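July, evening

Today I visited the open day at Istell. I took the bus at 24 minutes past the hour and arrived too early, so I drank a coffee by the gate and read the leaflet twice.
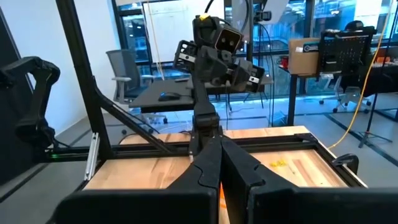
Mwangi Gachanja met our group at the door. He speaks quickly, and I had to ask him two times to repeat the word "calibration". He told us that they have worked with these arms for five years, and that a new person needs 81 hours of practice before they may run one alone. I had imagined much less.

A man from Brendent asked about the price and received a very long answer without a price in it. I asked if the arms become tired. Mwangi did not laugh. He said that the joints wear, and they must be checked after every 400 hours.

My feet hurt from standing. I have put the leaflet in the blue folder, and tomorrow I must write to Mwangi and thank him. I must also look up "backlash", which I wrote on my hand.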